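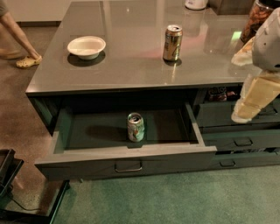
Filed under: Robot Club / Kitchen Task

2025-01-07

Quick one, have to be out the door in a bit. Kitchen task again tonight. Gold can up on the island, the silvery green one down in the big drawer, bowl off to the side. Gripper open. The counter is so shiny that every can has a twin underneath it, and Farzana thinks the reflections are messing with our detector. I think its the drawer. Cans standing down in there cast a long shadow and the arm has to come over the front panel to get at them.

Shahla rewrote the grasp code over break and cut 200 lines, which, bless her. Still stalls if the target is lower than the countertop. Will look at it this weekend, maybe.

We have 483 runs logged. The Salell student challenge wants 3,000 by July. Yeah. I know.

Farzad is making a signup sheet so we can do 2 shifts a night instead of one, put your name on it please, even if you only do the labeling. Mehrangiz has the login for the Carrasco drive, ask her and not me, I got locked out agian.

Next up: snack drawer. Bags are going to be awful. More when I have a minute

- Nazanin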